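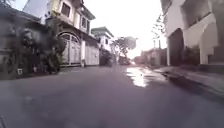 Re the resurfacing money - sorry for slow reply, been on lates all month. Genowefa is right that the side streets got missed off the October list and I don't think it was deliberate, the list was done off the old Setham map which stops at the chapel. But I'd argue against putting the narrow residential ones first. Smooth grey asphalt, houses and walled yards close on both sides, a street like that will do another few winters. Hill road won't. Anyone who's cycled down it knows.

> On behalf of Genowefa Sobczak:
>
> Dear all, I rang the council again and was told the total for our end is 3,833 pounds, to be spent before the new budget. They want one agreed list from residents, not six. Could people please say which streets they'd put first, and whether we still want the drain by Jasińska's bakery included? I was quoted 1,412 for the drain on its own last year but that may have gone up.
> Genowefa

Yes to the drain. Definately yes. Water was over the bakery step twice last winter and she had to shut both times. If it's still 1,412 that leaves enough for the worst bit of hill road, top bend to the bus stop, which Rotent priced at 2,486 when they did the car park. Bit over the total, I know. Worth asking if they'd drop it a little if both jobs are done the same week, one lot of barriers, one lorry.

Other things while I'm here:

- the yellow grit bin has gone from the bottom corner, does anyone know who took it away
- parking on the bend. Again. Bin lorry couldn't get round and just left, so no collection for the top end
- can whoever has the spare key to the noticeboard let me know, the poster in it is from the spring

Can't make the meeting unless it's after 7pm. If it's earlier please count me as drain first, hill road second, side streets next year. Will ring Rotent tommorow if no one else has.

Bogdan Bednarek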